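Section 5: Setting Up a Witness Testimony Event

This section covers the public part of an anniversary program, where people who lived through the events speak to an audience and are recorded for the Hornlow archive. Section 4 covers the exhibit panels. If your branch is hosting a film showing only, skip to Section 6.

5.1 Before you invite speakers

1. Settle the subject and write it down in two sentences. "The March strikes and what followed in our town" is narrow enough. "Life under the old government" is too wide for one evening and will leave your speakers guessing.

2. Check the speaker list kept by the Doswood branch. Several people on it have asked to be contacted only by letter. Follow the contact note next to each name.

3. Write to each speaker with the subject, the date, the hall address, and the language of the evening. State whether an interpreter will be present.

4. Enclose the consent form. The form has separate boxes for speaking in public, being recorded, being photographed, and having the recording placed in the archive. A speaker may agree to one and refuse the others.

Note: A speaker who was detained or whose relatives were detained may still have family living in the country. Do not print a speaker's full name on a flyer until the signed form is back.

Caution: Never announce a speaker on the strength of a phone call. Wait for the form.

5.2 Preparing the hall

1. Book the hall for the full evening, including two hours before the doors open.

2. Place the speakers' table at floor level. Many of our speakers are in their eighties and the stage steps at the Sidorari hall have no rail.

3. Put a chair with arms at each place. Set water within reach.

4. Reserve the front row for families and for the interpreter.

5. Test the microphones with someone seated. A microphone set for a standing person will not pick up a quiet voice from a chair.

6. Lay out the document table along the side wall, away from the entrance. Originals such as leaflets, internment notices and letters go under the glass covers. Copies may be left out for handling.

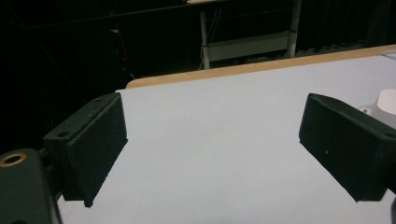 7. Label each item with the name of the lender, the year if known, and the words "original" or "copy." If the lender wants no name shown, write "private collection."

8. Keep the signed loan sheet in the event folder. Items are returned to the lender in person at the end of the evening and the sheet is signed again.

Note: The display insurance has a limit of $4000 for all loaned items together. Anything that would take the total above that should be shown as a copy.

5.3 Running order

The order below was used at the last three anniversaries. Branches may change it, but should keep the break.

1. Welcome and reading of the names, 5 minutes. Read slowly. Have the pronunciations checked by a native speaker beforehand.

2. Historical introduction. One person explains the decree, the curfew, the cut telephone lines and the arrests, for those in the audience who were born later. Do not let this part grow. The audience came for the witnesses.

3. First two speakers.

4. Break with coffee.

5. Remaining speakers.

6. Questions from the floor, taken by the moderator.

7. Closing and candle lighting at the windows.

The moderator should meet the speakers beforehand and ask each of them what they would prefer not to be asked. Write these down on a card and keep it at the table. If a question from the floor touches one of them, the moderator moves to the next person without giving a reason.

Caution: Do not interrupt a speaker who has stopped talking. Leave the silence alone for as long as it lasts. If the speaker looks toward the moderator, offer the break early.

5.4 Recording and transcripts

1. Start the recorder before the speaker sits down and leave it running until the speaker has left the table.

2. State the speaker's name, or the agreed initials, the place, and the date at the beginning, in this form: 12/11/2025.

3. Make two copies of the file the same night. One stays with the branch and one goes to Hornlow.

4. Have the transcript typed in the language that was spoken. A translation is a separate document and carries the translator's name.

5. Send the transcript to the speaker. Corrections to names and places are entered in the text. Longer additions go at the end under their own heading.

6. Do not tidy the speaker's grammar, and do not correct dates that disagree with the published record. Put the published date in a footnote. 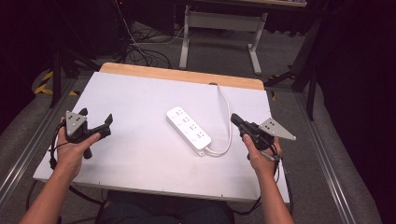 Shiyu Long wrote from the Doswood branch to say that step 6 caused trouble with two families last year. They read the footnotes as a statement that their father had been wrong. Her branch now sends the footnotes along with the transcript and lets the family answer them in writing, and the answer is printed beneath. She asked that other branches do the same.

We have taken up this request. Footnotes are to be sent with the transcript from now on, and a family's answer is printed without changes.

5.5 After the event

1. Return all loaned items and collect signatures.

2. Send a handwritten note to each speaker.

3. Send the attendance number, the consent forms and the loan sheets to Bevan Rakena. Keep photocopies at the branch.

4. Claim costs on Form 2. Travel for speakers is paid in full. Hall hire is paid up to $3000 per branch for the anniversary year.

5. If a member of the audience comes forward with a story of their own, take a phone number and pass it to Yutong Liao. Do not record the person on the spot.

For the wording of press notices, see Section 7.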